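Skelgate Fellowship for Local Government Officers – Progress Report to the Fund

Second reporting period, prepared by the program office in Hirkham

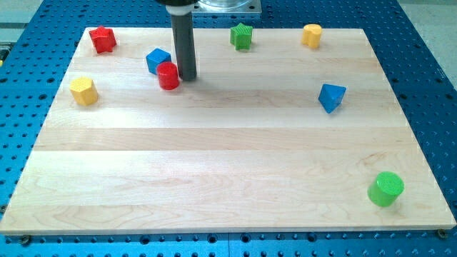 We finished this period with more going on than we planned for, and most of it is good news. The second group of fellows has completed the classroom part of the program and moved into their placements. The mentoring side, which was the weak spot in our last report, has come a long way. There are also a couple of things we got wrong, and we cover those further down.

Where the fellows are now

As you know, the fellowship takes mid-career officers out of their home departments, gives them a term of coursework in public administration and then places them in a different authority to work on a real problem. Fellows in this group come from land records, public health, school inspection, water supply and district finance. It is the widest mix we've had, and it shows in the seminars. An officer from land records ended up teaching half the room how a boundary dispute moves through the system, and the district finance people were taking notes as fast as they could write.

We received 300 applications, a big jump on the first round. A lot of them came from small upland offices that we had barely reached before. We put this down to the former fellows, who have been talking about the program in their own offices. One office in Kelladach sent in applications from nearly everyone who was eligible!

Three fellows deferred, two for family reasons and one following a promotion. All of them have been offered seats in the next group, and the promoted officer's new department has already agreed to the leave in writing.

Coursework

The term covered budgeting, administrative law, staff management and writing for the public. The last of those was new, and I'll admit I pushed hard for it. Fellows brought in real letters and notices from their departments and rewrote them in class. One notice about license renewals went from four pages to one, and the office that issued it has since adopted the short version. We'd like to give the writing course two more sessions next time, taken from the general lecture series, where attendance dropped off in the second half.

Administrative law was rated highest again. Budgeting got mixed reviews. Officers who already handle accounts found the early weeks slow, while others were lost by the third session. We are splitting it into two tracks, with the same final assignment for both.

Placements

Placements began in November. Each fellow has a host supervisor, a written work plan and a desk, although the desk took some chasing in two cases. Early projects include a review of how overtime is recorded at a regional hospital board, a single complaints register for the Lencho district offices, and a handover guide for officers who are transferred at short notice.

The Lencho project deserves a special mention. Complaints there had been logged in separate books by each section, and the same complaint could sit in several places with no one sure who was meant to answer it. The fellow, working with the district clerk, went through 200 old entries and sorted them by type and by how they were closed. The district has asked to keep the new register after the placement ends, and a neighboring district wants to see it too.

Mentoring

Our last report said that mentors and fellows were meeting too rarely. Gervasio Cáceres took over this part of the program at the start of the period and has rebuilt it from the ground up. Mentors are now matched by career path, with a fixed call every other Tuesday and a short note afterward. Roughly 80 percent of the planned calls took place – well up on before, and the missed ones were mostly in the weeks when year-end returns were due.

What didn't go well

The travel allowance was set too low for fellows placed far from home. We topped it up from the contingency line, with your approval, but we should have caught it when the budget was drawn up.

We were also late in sending the host agreements. Two hosts started without a signed copy. Both are now in place, and the agreements for the next group will go out with the offer letters.

Spending

Overall spending is within budget. Training costs came in a little under, mainly from sharing a venue with the Hirkham staff college, and travel is over for the reason given above. The full statement is attached separately.

Next period

We will hold the midpoint review with all hosts, open applications for the third group, and bring first-round fellows back for a two-day meeting on what changed in their departments once they returned. We would also like your view on opening a few seats to municipal staff. They have been asking, and the fellows are strongly in favor. A short proposal with costs will follow once we have talked to the municipal training office.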